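Poklow 食品分装中心招聘:自动化工位操作与示教人员(原分拣岗转型,同时面向社会招聘)

发布日期:2026年8月26日,星期三

招聘部门:分装二车间
岗位性质:全职,签订正式劳动合同
工作地点:Poklow 分装中心,一楼干货区及二楼示教室
汇报对象:车间自动化负责人 Zoi Economou

一、岗位由来

Poklow 分装中心为餐饮门店和社区超市配货,常年处理淀粉、面粉、糖、干菌、调味粉等袋装干货。过去这些货由人工从周转箱里取出,核对品名,再放进门店订单箱。一个班次下来,同一个动作要重复很多遍,手腕和肩膀的劳损在老员工里很普遍。

从去年12月起,二车间开始分步引入名为 Koto 的自动拣配系统,设备由 Dellusa 提供安装和维护。目前干货区共有44个拣配工位,其中一部分已经改造,其余按计划陆续改造。硬盒、瓶罐类商品已经基本交给机器处理,软包装仍以人工为主。袋子会变形,会反光,里面的粉会往一头堆,机器抓取时容易滑脱或夹破。

解决办法是由熟悉这些货的人用手持夹爪把正确的拿法做出来,记录下来,供系统学习。我们因此把原来的“分拣员”岗位改为“工位操作与示教员”。现有分拣员可以直接报名转岗,同时对外招聘。

二、每天做什么

一个班次分为两段。前半段在车间,负责两到三个自动工位的看护:补货、清理卡袋、处理系统退回的异常件、核对订单箱。后半段在二楼示教室,坐在桌边,用手持夹爪完成指定的取放任务,例如从收纳盒里取出一袋货,放到桌面指定位置,翻到品名朝上,再放回盒内。

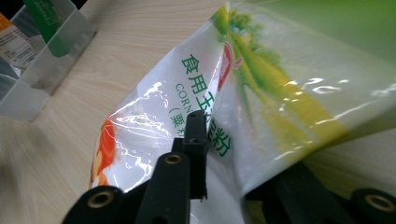 示教的要求是动作稳、夹点合理,不要求快。夹得太靠边,袋子会转;夹得太深,会把封口处的粉挤出来。每完成一组,需要在平板上勾选任务编号,如果中途掉落或夹破,选“失败”并写一句原因。失败的记录同样有用,不会计入个人考核。

示教段每次连续操作不超过一小时,之后休息十五分钟。夹爪握把有两种尺寸,左手习惯者请在面试时说明,我们会另行安排工位。

三、岗位变化说明

车间里对这次改造有不少疑问,应聘者面试时也常问到,统一写在下面。

1. 人员数量。二车间本轮改造不裁减在册员工。改造后每个工位所需人手减少,多出来的人手转入示教、异常处理和质检。有员工退休或主动离职时,岗位是否补招,由中心按当时情况决定,我们不在这里作长期承诺。

2. 工资结构。原分拣岗按件计酬,新岗位改为固定月薪加班次补贴,不再计件。对原来产量很高的员工,转岗后头几个月收入可能低于过去旺季的水平。转岗员工有六个月的差额补足期,具体算法由人事当面说明,请带上自己的工资单。

3. 劳动强度。搬举减少,站立时间减少,但看屏幕和精细用手的时间增加。有员工反映眼睛比以前累,示教室已经更换了灯具,还在继续调整。

4. 记录与隐私。示教时夹爪上的摄像头会拍到桌面和操作者的手,不收录声音。记录只用于训练拣配系统,不用于考勤和绩效。不愿意参与示教的员工可以选择只做看护和异常处理,班次补贴按实际岗位计算。

5. 意见渠道。每两周有一次班后会,由 Zoi Economou 主持,谈工位问题和流程修改。异常件的退回规则就是按一线员工的意见改过的:原来系统识别不了的袋子会直接停线,现在先送到侧边的人工台,线上继续运行。

四、招聘人数与班次

本轮转岗和外招合计按班组逐步到位,外招名额以面试时公布的为准。

早班:6:30 至 14:30
中班:14:00 至 22:00
不设夜班。每周休两天,排班提前十天公布。12月为旺季,可能安排加班,加班工资依法支付。

五、应聘条件

年满18周岁,身体状况能适应坐站交替的工作。
能阅读中文商品包装和简单的英文品名,能分清相近品类,例如玉米淀粉与土豆淀粉,白砂糖与绵白糖。
会使用平板电脑的基本功能。
持有效健康证,或能在入职前办理。
手部无影响抓握的伤病。对玉米、小麦、大豆等粉尘过敏者请在报名时注明,我们会先评估是否有合适的工位。

有仓库、超市理货、后厨备料经验的优先。不要求学历,不要求编程或机械基础。

六、培训

入职后培训三周,工资照发。第一周跟班熟悉货品和库位,第二周由 Dellusa 的技术员讲解工位启停、急停和卡袋处理,第三周进入示教室练习。学员需要完成200组练习任务,由带教员抽查,不合格的类别补练后再查。

安全考核包括急停操作、设备断电挂牌和人员进入机械区的流程。这一项必须通过才能独立上岗,可以补考。

七、待遇

固定月薪与班次补贴在面试时书面告知,试用期与转正后标准一致。
依法缴纳社会保险和住房公积金。
工作餐每班一次,由中心食堂提供。
每年一次体检,示教岗位加做视力和手腕检查。
从地铁口到厂区有班车,早班首车 5:50。

八、报名方式

在册员工请到二车间办公室领取转岗表,填好后交给本班班长,表上需注明希望的班次。

外部应聘者请将简历发送至中心人事邮箱,或直接到门卫室填写登记表,标题或备注栏写岗位编号337。招聘面试由 Mitsotakis-Vlachou 人力服务公司协助安排,该公司不向应聘者收取任何费用。如有人以押金、服装费或培训费的名义收钱,请拒绝并告知我们。

面试在示教室进行,时长一个小时,包括二十分钟的谈话和一段夹爪试操作。试操作只看能否听懂要求和是否愿意慢下来做,第一次拿夹爪掉几次袋子没有关系。请穿平底鞋,不戴戒指和手链,长发扎起。

结果在面试后五个工作日内以短信通知,未录用者也会收到回复。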